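Print this page | E-mail this page

Ticket: Medicaid match-rate flag missing on expansion claims after March eligibility load
Status: Closed, with follow-up open
Product: Garerico claims module, Nurnow eligibility feed
Reported by: Diễm Tô, Irnier Community Health, billing
Assigned to: Khôi Tôn

Reported problem

Claims for adults covered under the expansion group are going out with the regular match-rate flag instead of the expansion flag. The claims pay, so the clinics didn't notice. Diễm found it when the quarterly funding report for Irnier showed a drop in the expansion column and a rise in the regular column, with the total unchanged. She needs the report corrected before it goes to the state. If it goes as is, the federal share will be figured at the wrong rate and the county will be asked to explain it.

8:40 a.m. Khôi Tôn
Pulled a sample of the claims Diễm attached. Every one has the right aid category in Nurnow. The flag in Garerico is wrong on all of them. Patient names, IDs and dates of service match in both systems. Asked Diễm whether any children or pregnancy coverage claims are affected. She says no, only the adult group.

9:25 a.m. Khôi Tôn
Reran one claim by hand in the test system. Flag came out correct. Reran the same claim through the nightly job and the flag came out wrong. So the lookup table is fine and the trouble is in the nightly job or in the file it reads.

10:10 a.m. Khôi Tôn
Opened the eligibility file for the first night in March. The header has an extra column, "renewal basis," placed ahead of the aid category. The job reads by position. It is picking up renewal basis where it expects aid category, finding nothing it knows, and falling back to the default, which is regular match. No warning is written when it falls back.

10:30 a.m. Friederike Wiegand (Nurnow feed support)
Confirming the column was added in the March release. It was in the release notes under "other changes." We can't take it out, other counties asked for it. The layout version in the header did go up to 2. Any job that checks the version should have stopped.

10:45 a.m. Khôi Tôn
Ours doesn't check. Will add that.

11:50 a.m. Khôi Tôn
Changed the job to read by column name. Ran it against the March files in test. Most claims came back with the expansion flag. Some are still wrong, and those were all held for review before they were sent out. Passing to Hòa Mạc, who wrote the hold step.
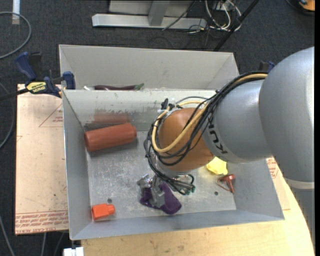

1:15 p.m. Hòa Mạc
Held claims don't go back through the eligibility lookup when they are released. They keep whatever flag they had when they were put on hold. I know people think of the queue as one list, and on the screen it looks that way, but it's built in two parts: a larger section in front and another one behind it. New claims go in front and held claims go behind. Khôi's fix reran the front. Nothing reran the back. The held claims need their own pass with the script called Phí.

1:40 p.m. Hòa Mạc
Tried Phí on the held claims in test. It failed with a 500 error partway through. Nothing was saved.

2:05 p.m. Thịnh Tạ (servers)
Looked at the log for the 500. The script asks for the whole held set in one request and the service runs out of time. The limit is 2000 claims per request. The held set is about twice that. Please split it.

2:50 p.m. Hòa Mạc
Split by clinic. All batches under the limit. Finished clean in test. Spot checked claims from each clinic against Nurnow and the flags agree.

3:20 p.m. Diễm Tô
Before you run this for real, does it resend the claims? If the clinics get paid a second time we'll have a much bigger problem than the report.

3:30 p.m. Khôi Tôn
No. It changes the flag and writes an adjustment line for the funding report. The payment amount to the clinic is the same under either flag. The flag only decides which federal rate the state uses when it draws its money. I've turned off the send step for the length of the run anyway.

Next morning, 7:30 a.m. Khôi Tôn
Ran the fixed job and then Phí in production overnight. Both finished. Send step is back on. Funding report rebuilt.

9:05 a.m. Diễm Tô
New report looks right for all clinics but the east side one. Expansion is still low there.

9:50 a.m. Hòa Mạc
East side has a second billing number left over from when it was a separate office. My split went by billing number and I left the old one out. Running it now.

10:20 a.m. Diễm Tô
East side matches. Totals agree with the state's enrollment count for the group. Sending the report.

Cause
The nightly job read the eligibility file by column position and did not check the layout version. A new column shifted the aid category and the job used the default flag.

Fix
Job now reads by column name and stops if the layout version is not one it knows. Unknown aid categories go to hold instead of taking the default. Held claims reflagged by batch.

Still open
Held claims should go through the lookup again on release. Hòa has this. Until it's in, anyone who changes the lookup has to run Phí afterward.

Comments

countyfinance_r
We had the same shift in our file and found it the same way, from the report. Is the layout check going into the standard job or do we have to ask for it?

Khôi Tôn
It will be in the standard job. If you want it sooner, open a ticket and mention this one.

billing desk 4000
Does this touch claims for people who moved from the regular group into expansion in the middle of the month?

Hòa Mạc
Yes, if the claim ran after the March load. The flag follows the date of service, so check both halves of the month.

mlh
Please stop putting file layout changes under "other changes."

Print this page | E-mail this page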